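Trollent District Council by-election: Izzati Tarigan and Noémi Illés confirmed as candidates for Kaewsai ward

Two first-time candidates will contest the vacant Kaewsai ward seat on Trollent District Council, the Vidberg Civic Forum announced today. Nominations closed at 4pm, and both sets of papers have been accepted by the returning officer.

The seat fell vacant in the spring when the sitting member moved out of the district. It was last won by a margin of 51 votes, the narrowest result in the council's present term. Polling will take place in July, with polling stations open from 7am to 10pm.

The candidates

Izzati Tarigan, 30, is a housing adviser who has lived in the ward since she was at primary school. Her parents moved to Trollent from Medan and ran a dry-cleaning business on Cireck Road. She is standing as an independent and has named bus services, damp in rented homes and the future of the Cireck branch library as her main concerns.

"People in this ward have been asked for their views many times and have seldom been told what was done with them," said Ms Tarigan. "If I am elected, I will publish a written account of every vote I cast and the grounds for it."

Noémi Illés came to the district from Pécs as a student and now manages a small bookkeeping practice. She is the candidate of the Trollent Residents' Alliance, which holds three seats on the council. Her campaign is centred on small shops, business rates relief and the condition of pavements between the market square and the railway station.

"The high street cannot be left to look after itself," said Ms Illés. "I have spent eleven years doing the accounts of people who trade there, and I know how thin the margins are. The council has powers it is not using."

Should either candidate be elected, she would be the first councillor from a migrant family to represent Kaewsai ward.

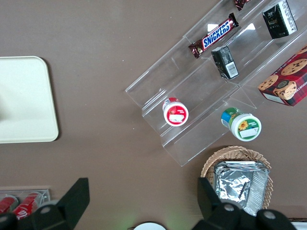
Public meeting

The Forum will hold a public meeting with both candidates at the Cireck Hall, Cireck Road, at 7.30pm in the week before polling. Doors open at 7pm. Each candidate will speak for 20 minutes, after which questions will be taken from the floor. Written questions may be handed in at the door or sent to the Forum office beforehand. The hall has step-free access from the car park – please use the side entrance – and a hearing loop is fitted.

Registration and postal votes

The Forum notes that 415 households in the ward returned no reply to the last electoral registration canvass. Residents who have recently moved, or who have turned 18 since the last election, are encouraged to check that they are on the register. Citizens of some other countries who live in the district may also be entitled to vote in local elections, and the elections office can advise on individual cases.

Voters will need to show an accepted form of photo identification at the polling station. Applications for postal and proxy votes should be made to the elections office at Trollent District Council.

Notes to editors

The Vidberg Civic Forum is a non-party body which arranges public meetings at local elections in the Trollent area. It does not endorse candidates.

Both candidates are available for interview. Requests should be made through the Forum's press desk, which is open from 9am to 5pm.

Ends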